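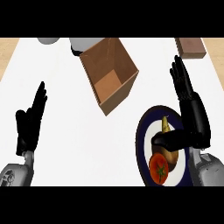
3. Construction and Simulation of the Workshop Platform

3.1 Setting and constraints

The platform was built in the shared workshop at Ukbridge, a members' facility in which bench space is assigned by the evening and heavy equipment may not be left in place overnight. These conditions shaped most of the design decisions reported in this section. Any structure had to be taken down and put back by two people, had to run from a single wall outlet, and had to return to the same geometry each time without a full calibration. The work was carried out by the authors together with Dinesh Joseph, who was responsible for the forearm mounts and the wiring.

Earlier builds by members of the same workshop used a single arm with a two-finger gripper. Such builds are adequate for sorting rigid parts, but they offer little help in studying how two hands share a task. The present platform, referred to below as Trorkus, therefore has two forearms, each ending in a multi-fingered hand. The forearms reach the table from the operator's side, so that the near edge of the work area belongs to the machine and the far edge is available for storage of objects.

3.2 Simulated counterpart

Because access to the bench was limited, a simulated counterpart was prepared before the mechanical work was complete. The first usable version dates from June. It was intended to answer practical questions at home, on a desktop computer, in advance of each workshop session: whether an object could be reached, whether the two hands would collide, and whether a given arrangement left enough room for a thumb to close.

Figure 2 reproduces one rendered view of this environment. The work surface is a plain white tabletop with an open cardboard box near its center, set at an angle to the table edges. The left hand is upright on one side of the table and the right hand is upright on the other, with its thumb extended over a plate that holds a potato, a yellow pear-shaped fruit and a tomato. Further objects are placed toward the far edge. They are not part of the transfer task and serve to test whether the motion planner keeps a safe distance from items it has not been asked to move.

The box was deliberately given a rotated position. In preliminary runs with the box square to the table, the planner learned paths that depended on the walls being parallel to the forearms, and these paths failed as soon as the real box was set down by hand. Rotation is now drawn at random at the start of each run. The positions of the plate and of the food items are varied in the same way, within limits that keep every item inside the reach of the right hand.

Figure 2. Rendered view of the simulated Trorkus workspace, showing both hands, the open box and the loaded plate.

3.3 Task definition

The principal task consists of moving the food items from the plate into the box, one at a time, with the right hand. The left hand is used to steady the box and may be called on to turn it when a wall stands in the path of the right hand. A run is recorded as complete when all items rest inside the box and both hands have returned to their starting positions. It is ended early if the plate is pushed off the table, if an item leaves the surface, or if the time limit of 50 seconds is exceeded.

The order in which items are taken is left to the planner. This choice proved to be of some importance. When items overlap on the plate, the first grasp often moves its neighbors, and a fixed order would require the hand to reach for an item that has already shifted. The object positions are accordingly updated after every grasp – a modest cost in computing time, but one that removed most of the failed second attempts seen in early trials.

3.4 Collection of runs

A total of 1343 simulated runs were stored. Of these, 343 were set aside for evaluation and were not used at any stage of tuning. The remaining runs were used to adjust the closing speed of the fingers, the height at which the thumb passes over the plate, and the margin kept between the hands and the box walls. Physical runs were far fewer, and 40 were completed on the bench under the supervision of at least one author.

Thumb height deserves separate comment. A low pass gives a shorter and faster grasp, but it also places the thumb close to the tops of the items, where small errors in the estimated table height result in contact. The Engebretsen method of estimating table height from fingertip touches was applied at the start of each bench session. It was repeated whenever the table had been moved, as was regularly the case on Wednesday evenings, when the room is rearranged for a class.

3.5 Known differences between the simulation and the bench

Several differences remain. The simulated box has stiff walls, while the cardboard used on the bench bends under the pressure of a fingertip and becomes softer with repeated use. The simulated forearms carry no cables. On the physical platform, the cable bundle limits wrist rotation on the left side, and the joint limits in the Orkberg control software were reduced to match. Friction between the plate and the table was set by hand until the sliding behavior looked similar in both settings, and no direct measurement of this value was made.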